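Chapter 4
Getting a Grip

In the first June of the Marsden robotics club, Senyo Nutsugah announced that his team's machine would put away an entire kitchen by the end of the term. It put away one spoon, in the wrong drawer, and the club applauded for longer than the spoon deserved.

The trouble was ambition. Students like big tasks, and grippers like small ones. A person reaches around a wire basket without a thought; a pair of flat finger pads has to be taught where every wire is, usually by hitting it. Nana Annan's team, which took over the project, logged 1,255 tries at a single reach and kept 195 of them. Their notebook is not cheerful reading, but it is honest.
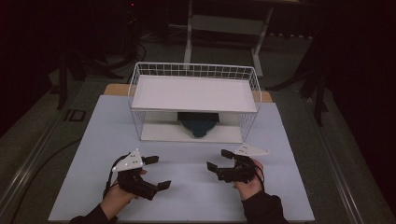 So this chapter starts with one object, one obstacle and two hands. You will show a task yourself, wearing the grippers, before you write a line of code. Expect to feel clumsy. Your robot will learn from whatever you do, including the parts you'd like to take back.

Before you start, review the section on finger pads in Chapter 3.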